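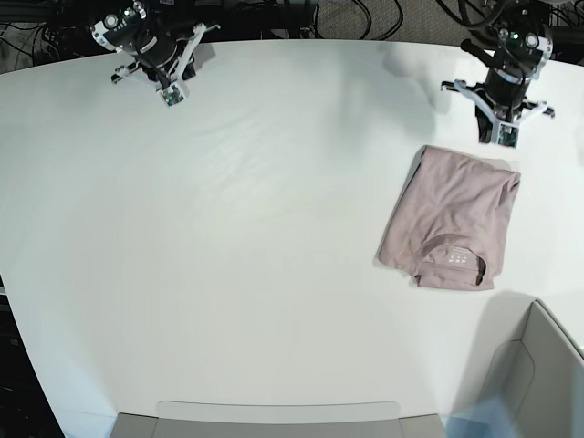
**Folding and Presentation Assistants – Drevside Garment Store**

Savolainen invites applications for the post of Folding and Presentation Assistant at its Drevside store. The posts are part-time, at 600 hours a year, and five are available. Contracts run until June 2030.

**Duties**

- Folding T-shirts and other light cotton garments to the house pattern
- Smoothing creases by hand before the first fold is made
- Sorting folded garments by colour and size
- Keeping worktables clear at the close of each shift

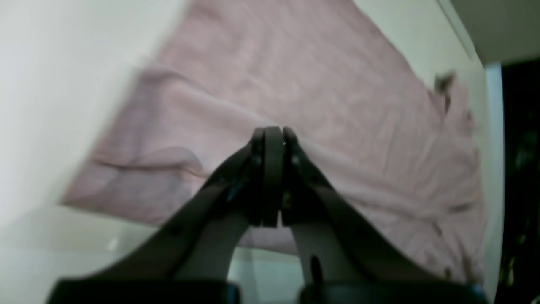
Applicants should be comfortable handling soft fabrics for long periods and able to repeat the same fold to a consistent size. Previous experience in a laundry, shop or stockroom is welcome but is not required – full instruction is given during the first fortnight. The work may be done seated or standing.

**How to apply**

Applications should consist of a short letter and the names of two referees. Please quote reference 744 and address all correspondence to Teodor Rustad, Staffing Office, Savolainen, Drevside. The closing date is August 10, 2024. Candidates selected for interview will be asked to complete a short folding exercise, for which all garments are provided. Travel costs from Tunuten and Erov will be refunded on production of a valid ticket.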